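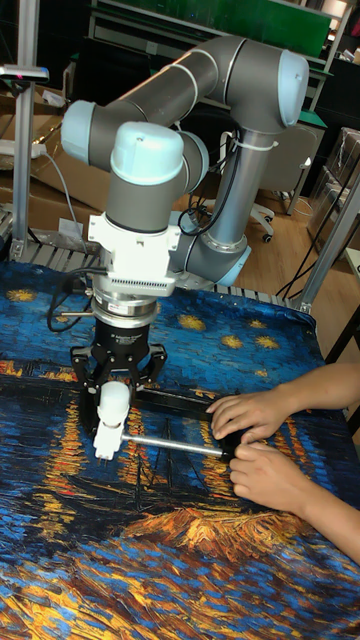
Small shops cannot spend half a shift setting up a job that will run for an hour, Zinden told Faketti at the close of its trial of the new Tipoki kit, adding that its operators wanted an arm that could take one end of a part while a person kept hold of the other.

Faketti Opens Orders for Tipoki Shared-Handling Kit

CLEVBERG, Mar 22, 2022 — Faketti today announced that orders are open for Tipoki, an add-on kit that lets a six-axis robot arm work on the same part as a person standing at the table. The kit is intended for assembly benches, repair shops and training centers where long or awkward parts are handled in small numbers.

Tipoki combines a gripper, a wrist-mounted force-torque sensor and a control unit with the Faketti software already installed. The sensor measures push, pull and twist at the wrist, and the software uses those readings to decide how firmly the arm should hold and when it should give way. An operator sets the limits for each job on a tablet screen and can save up to 50 jobs on the control unit.

The kit was developed at the company's workshop in Clevberg, where long parts held at one end by a person remain a standard exercise for each software version. Zinden used an early version of Tipoki for 102 shifts on its own benches. Following that trial, Faketti shortened the setup menu and added a separate limit for twisting force, which Zinden had requested for work on slender parts.

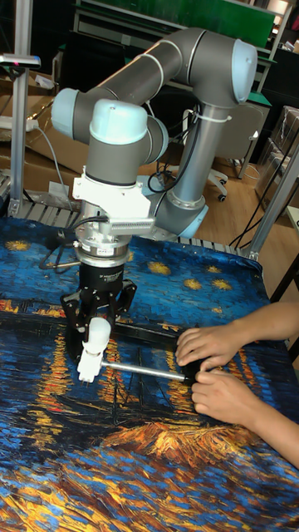
Tipoki development work in Clevberg: the gripper above a white plastic block, with the handle at the far end of the rod held by hand.

Tipoki can be fitted to most six-axis arms rated for a load of 5 kg or more at the wrist. Customers may install the kit themselves using the printed guide, or book a one-day installation visit from Faketti. The company advises that every site complete its own safety review before people and the arm handle a part together, and a blank review form is supplied with each kit.

The first production run is limited to 600 kits. Deliveries will begin in July and will be made in the order in which purchase orders are received. Zinden will act as service partner for the kit and will stock spare fingertip pads, cables and sensor mounts.

Training centers may apply for a loan kit for one school term. Loan kits carry the same software as the standard product — including all later updates — and are returned to Clevberg for inspection at the end of the term.

About Faketti

Faketti designs grippers, sensor mounts and control software for small industrial robot arms. The company is based in Clevberg and sells directly and through service partners.

Press and order inquiries: Faketti Communications Office, Clevberg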